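Como tirar o mau cheiro da máquina de lavar (e o que não vale a pena fazer)

Guia prático, nível fácil. Material: um pano velho, uma escova de dentes reformada, uma taça baixa, detergente em pó normal. Tempo: uma tarde, quase toda à espera.

Quem procura este assunto na Internet encontra sempre a mesma receita: vinagre no tambor, bicarbonato na gaveta, e a máquina fica a cheirar a montanha. Li uma discussão com 2.000 comentários sobre isto e saí de lá com a impressão de que metade das pessoas limpou o cheiro do nariz durante dois dias e a outra metade nem isso. Vou contar o que faço em casa e por que ordem. Se o vosso método funciona há anos, fiquem com ele.

Antes de comprar seja o que for

Uma máquina de carga frontal cheira mal quase sempre pelo mesmo motivo: fica húmida por dentro, fechada, com restos de detergente, amaciador e gordura da roupa agarrados onde a água não passa com força. Lavagens curtas a frio, umas atrás das outras, pioram as coisas. Detergente a mais também. A tampa doseadora do Gramero que tenho na prateleira leva bem mais do que preciso, e a linha de 40 ml está tão mal marcada que passei anos a encher por cima dela sem dar conta.

Experimentem cheirar três sítios em separado: a gaveta, a borracha da porta e o filtro. Parece ridículo, mas poupa trabalho. Se o cheiro vem só da gaveta, escusam de desmontar meio mundo.

Passo 1. A gaveta

Puxem até prender, carreguem na patilha e tirem-na para fora. Há modelos em que a patilha está escondida atrás do compartimento do amaciador, por isso vejam o manual antes de fazer força. Água quente, escova, e insistam no sifão do amaciador, que é a pecinha que costuma sair à parte. Com um pano à volta do dedo, limpem também o buraco onde a gaveta encaixa, sobretudo o tecto. É normal o pano sair preto e é normal ficarem enojados.

Passo 2. A borracha

Abram a porta, afastem a dobra da borracha com os dedos e passem o pano em toda a volta, com mais cuidado na parte de baixo, onde a água se junta. Água morna e uma gota de detergente da loiça chegam. As manchas pretas de bolor que já entraram no material provavelmente ficam lá para sempre. Há quem jure que saem com tiras de papel embebidas em lixívia deixadas uma noite inteira. Experimentei uma vez: as manchas ficaram mais claras, a cozinha ficou irrespirável. Se quiserem tentar, que seja com a janela aberta, com luvas e sem nenhum ácido por perto. Lixívia e vinagre juntos libertam cloro gasoso, e continuo a ver gente recomendar os dois na mesma lista.

Passo 3. O filtro

Desliguem a máquina da tomada. Ponham a taça baixa por baixo da portinhola e desapertem o filtro devagar, meia volta de cada vez, deixando escorrer. Uma taça nunca chega, tenham um alguidar ao lado para despejar. Tirem cotão, moedas, ganchos de cabelo. Limpem a rosca antes de voltar a apertar, porque um fio de cabelo ali é o suficiente para pingar. E não façam isto logo depois de uma lavagem quente.

Passo 4. O ciclo quente em vazio

Tambor vazio, programa de algodão na temperatura mais alta que a máquina permitir, uma dose de detergente em pó com branqueador à base de oxigénio. Pó, e não cápsulas nem gel, que em regra não trazem esse branqueador. Nas máquinas em que o botão mais à mão é o de 40 graus, vale a pena procurar o seguinte. Sei que muita gente lava tudo a 40 e vive feliz; para a roupa pode servir, para a gordura acumulada nos tubos tenho dúvidas.

E os produtos próprios? Comprei uma embalagem de Clorby, 510 gramas, na Taltura. Segui as instruções à risca. A máquina ficou limpa, tal como tinha ficado com o detergente em pó no mês anterior, e cheirava a limão artificial. O rótulo promete "renovação profunda do tambor", frase que me parece não querer dizer nada. Não posso garantir que seja inútil, só tenho uma máquina e um nariz. Não voltei a comprar.

O vinagre

O vinagre dissolve algum calcário, isso é química e não discuto. Só que uma chávena de vinagre de cozinha diluída na água de um ciclo inteiro fica muito fraca, e o uso repetido não é coisa que eu queira perto de uma borracha que custa caro a trocar. Misturado com bicarbonato faz espuma, dá um vídeo bonito, e o que sobra é pouco mais do que água salgada. Se a vossa zona tem água dura, usem um descalcificante com dose indicada na embalagem, e só se virem mesmo depósitos.

Passo 5. Deixar secar

Este é o passo que dá resultado, e é grátis. Porta aberta entre lavagens, gaveta entreaberta, roupa fora do tambor assim que o programa acaba. Se houver crianças pequenas ou um gato em casa, abram a porta só quando puderem vigiar, ou usem um fecho que a deixe encostada. No Inverno, numa casa de banho sem janela, o efeito é menor e não há truque que o substitua.
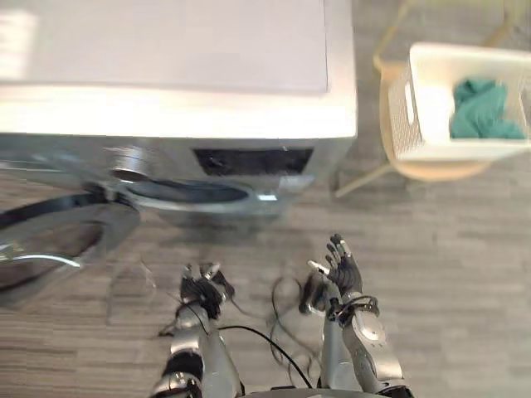
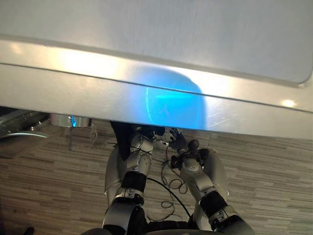
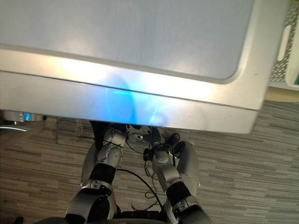
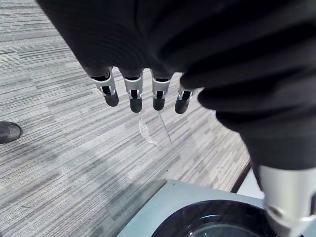 Na primeira fotografia, a porta toda aberta e a borracha preta à vista no aro do tambor.

Perguntas que recebi

Brodie Whitelaw escreveu a perguntar se pode saltar o filtro, porque na máquina dele a portinhola está encostada a um armário. Pode, mas então não espere grande coisa se for daí que vem o cheiro. Eu afastava a máquina da parede uma vez por ano e aproveitava para ver o tubo de esgoto. Um tubo enfiado demasiado fundo no cano pode trazer o cheiro do próprio esgoto, e contra isso não há ciclo quente que valha.

Thitima Kaewmanee quer saber com que frequência se repete tudo isto. Vi recomendações de todas as semanas, normalmente em páginas que vendem pastilhas. Cá em casa faço o ciclo quente quando me lembro, mais ou menos de dois em dois meses, a borracha quando a vejo suja e o filtro antes do Verão, em Junho. Se lava toalhas a quente com regularidade, talvez nem precise do ciclo em vazio.

Se depois de tudo o cheiro voltar em poucos dias, confirmem se a máquina despeja a água toda no fim do programa. Rodem o tambor vazio com a mão e escutem: se se ouvir água a mexer, olhem para a bomba ou para o tubo antes de gastarem mais dinheiro em produtos.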